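Search this forum
Search titles only
Advanced search

Refinishing a white tabletop: sheen and cure time

dpichler_j
I'm respraying a dining table, white on MDF, with a two-part waterborne. Primer is on and sanded to 320. The can says recoat after 4 hours and gives no figure for full cure. The last piece I did this way took a ring from a mug in the first week, so I'd like to leave this one alone for as long as it needs. The shed sits at a fairly even temperature but it's January and the air is humid. Also undecided between satin and full gloss. What are people doing for tables that get eaten at every day?

mareike_pf
Satin. Gloss on a horizontal surface shows every wipe mark under a window, and once it scratches you can't spot-repair it. As for cure, ignore the recoat time, it only tells you when the next coat will bond. Hardness keeps climbing for weeks. I leave mine a full month before anything heavy goes on, and I put felt under whatever goes on first.
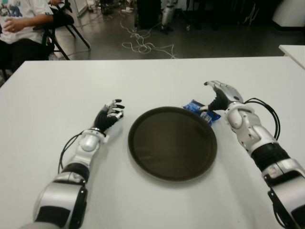

The other thing is film thickness. Two thin coats will be hard long before one thick one. If you've been laying it on heavy to hide the primer, the top skins over and traps water underneath, and humid air makes that worse. I use a wet film gauge and stay at the low end of the range on the data sheet.

Perić_B
Disagree on the month. With a proper crosslinker at the right ratio you're at usable hardness in a week. People who need a month are usually under-dosing the hardener or mixing by eye. Weigh it. A kitchen scale that reads to the gram is fine for small batches. I mix 200 g of finish at a time and bin what's left when the pot life is up.

I'd also argue for gloss, or at least semi. Satin gets its sheen from flatting agent, and the flatting agent is what burnishes. Look at any satin desk after a year where the forearms rest. You get shiny patches and there is no fixing that short of recoating.

mareike_pf
I do weigh it. Usable hardness and chemical resistance aren't the same property. You can fail a thumbnail test on day 2 and pass it on day 7, and still get a ring from hot coffee on day 10. I've had it happen with finish from two different suppliers.

Burnishing is real, I'll give you that. I'd still take burnishing over scratches.

Doina D.
What flattens out the sheen argument for me is maintenance. Most of the shiny patches I see come from melamine sponges and spray cleaners with a bit of abrasive in them. Damp microfibre and a drop of dish soap, nothing else, and satin holds up.

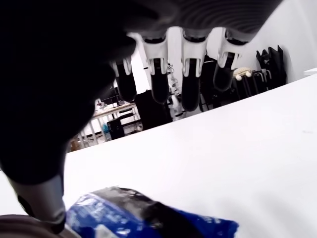
White top, bright light.

On humidity, run a dehumidifier in the shed if you have one. I keep mine going overnight between coats. Waterborne needs somewhere for the water to go, and moving air across the piece does more than heating it. Don't point a fan straight at the wet film.

dpichler_j
Thanks all. I can borrow a dehumidifier. Mixing has been by the marks on the cup, so I may well have been light on hardener last time. I'll weigh it from now on.

Follow-up: does anyone wet sand between the last two coats? I was going to go up to 800 but I'm worried about adhesion.

Perić_B
Too fine. The second coat needs some tooth if you're past the recoat window. 320 or 400 dry, vacuum, tack cloth, spray. Save the 800 for rubbing out the final coat if you go gloss, and only after it has hardened properly.

mareike_pf
Agree with all of that. If you're inside the window you can skip sanding altogether, apart from knocking off nibs. Watch the edges too. MDF edges drink primer and they're the first place a white top goes grey. I seal them separately with thinned primer, sand, then do it again before the colour goes near them.

Doina D.
One more on edges: break them. A sharp corner holds almost no film, so it chips the first time a chair back hits it. A 2 mm radius is enough, and you hardly notice it once it's painted. 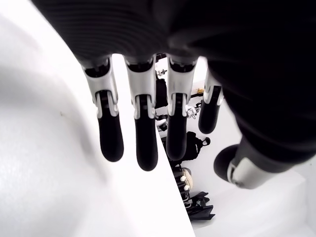
Telma would go further than that and use a 3 mm roundover bit on every exposed edge before primer, top and underside both. The underside gets skipped because it's out of sight, then somebody drags the table by it and the coating lifts in a strip. She also seals the underside face with the same number of coats as the top, otherwise the panel takes up moisture on one side and cups.

Perić_B
Equal coats both sides, yes. It doesn't have to be the expensive finish, primer will do on the bottom as long as the build is similar.

dpichler_j
The bottom has one coat of primer at the moment. I'll flip it tonight and add another, then do the edges again. Going with satin.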